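Porridge, and the long decline of standards

18 Aug 2023

I have eaten porridge nearly every morning since I moved into the flat on Trineck Road, and in that time I have gone from someone who had views about it to someone who stands at the counter in one sock eating it out of a measuring jug. I thought I should write down how this came to pass, partly as a warning and partly because the bus was late and I had my notebook with me.

It started well. In my first winter here I bought a proper pan, heavy enough to injure a burglar, and a wooden stick for stirring which I was told had a name. I soaked the oats overnight. I read two books on the subject, both of which disagreed about salt and both of which seemed to have been written by people with no job to get to. For a while I stirred only clockwise, having been told by my landlady, Flurina Wyss, that going the other way lets the devil in. She is Swiss and eats toast.

The trouble with a pan of porridge is that it asks for your whole attention for ten minutes and then, the instant you look at your phone, welds itself to the bottom. I have scraped at that pan with spoons, coins, and on one low morning a library card. The card still works, though the man at the desk handles it by the edges.

Then there was the oat question. Jumbo, rolled, pinhead, the dusty sort at the bottom of the sack. My friend Gayan Thambiah buys his from a shop in Catum that sells nothing else, and he came back in December with a bag for me that cost more than my shoes had. I cooked it as instructed, forty minutes, and it tasted of oats. I told him it was a revelation. He has brought me another bag since, so that was a mistake.

Toppings I will pass over quickly. I had a banana period. I had a fortnight of stewed plums which ended for reasons I needn't go into. Khadija Tawfik, who sits opposite me at work, puts a fried egg and chilli on hers and says it's what people have done with grain for thousands of years, while the rest of us have been led astray by golden syrup. I tried it and she is right, annoyingly. I still have the syrup on weekdays, when she can't see.

The pan went into the cupboard in spring, behind the thing for making waffles. I told myself it was for the summer. It's now well into August and I have bought a second jug.
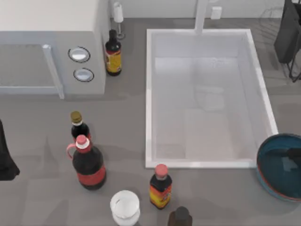 Can you make decent porridge in a microwave? Decent, certainly, so long as you use a bowl twice as big as seems reasonable and stop to stir it halfway through.

The size matters more than anything else I've said. Porridge in a small bowl behaves itself for 78 seconds and then comes over the side all at once, like a crowd leaving a football ground, and you will be wiping it off the glass plate until lunchtime. I use 50 grams of oats, a mug of half milk and half water, and a pinch of salt in spite of both books. Two minutes, stir, and then a bit longer until it looks like something. Leave it to stand while you hunt for the other sock.

I confessed all this to Gayan on Sunday. He was quiet for some time and then asked whether I was at least using the good oats. I said of course. They're on top of the fridge, unopened, and if anyone would like them they can have them for the price of the postage.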